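Florence MacLeod had the kettle on before I had my coat off, and by the time we sat down she was already well into the story of her aunt's marmalade. I had come to talk about the community preserving kitchen she runs in Villanueva, the old dairy building at the bottom of the hill, but with Florence you arrive at your subject by the scenic route, and I can't say I minded.

"My aunt never wrote anything down," she told me. "She'd say 'until it looks right', and I'd be standing there at ten years old thinking, well, right compared to what?"

It took her most of her adult life to find out. She trained as a bookkeeper, worked for 28 years in an office she describes as "perfectly pleasant and rather beige", and made jam at weekends for anybody who would take it. When the dairy came up for rent she went to look at it on her lunch break and signed the papers before the month was out.

The first summer was hard going. The drains backed up twice, the big stove arrived without its burners, and the plums came early — all of them, it seemed, from every garden in the district. "People were leaving them on the step overnight," she said. "I'd open the door in the morning and there'd be carrier bags, and no names on them, so I couldn't even send a jar back!"

She keeps a ledger, naturally. Last season the kitchen turned out 1183 jars, and 107 of those were a damson and ginger that she still isn't sure about. Her friend Laurier Ouellet, who comes in for the bottling, thinks it wants another year on the shelf. Florence thinks it wants less ginger. 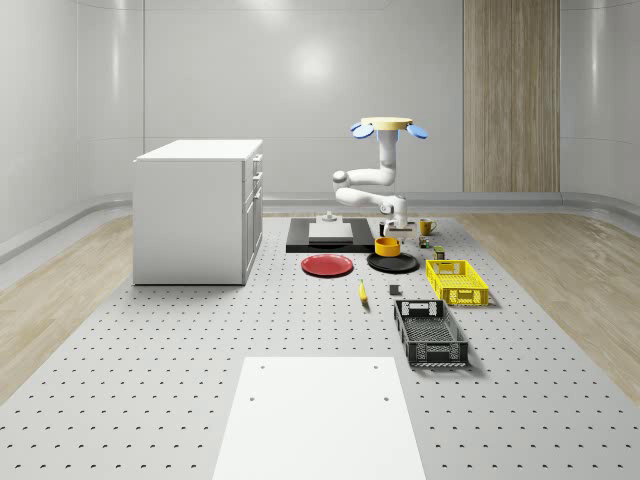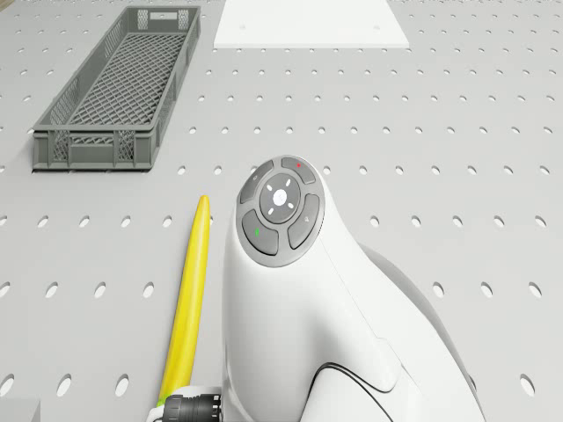 I asked her what beginners get wrong, and she took a good while over the answer, turning her cup round in its saucer.

"They make too much at once," she said at last. "They see a full pan and they think of all the jars, and then it won't set, so they boil it and boil it until it tastes of toffee. Make a small pan. Make it again tomorrow. You'll learn more from two small pans than from one enormous one, and your arms won't ache."

The evening classes take 14 people and there is usually a waiting list. Annick Kennedy came to one in July meaning to learn chutney and now teaches the pickling session herself, having brought along her grandmother's way with green beans (plenty of dill, and a vine leaf in the bottom of the jar to keep them crisp).

Before I left, Florence went to the back shelf and brought out a jar of the marmalade, her own version of the aunt's, dark and thick with peel. I asked whether she had ever written down the recipe.

"I've tried," she said, wrapping it in newspaper for me. "I get as far as the sugar."

The autumn classes open for booking next week, starting with apples.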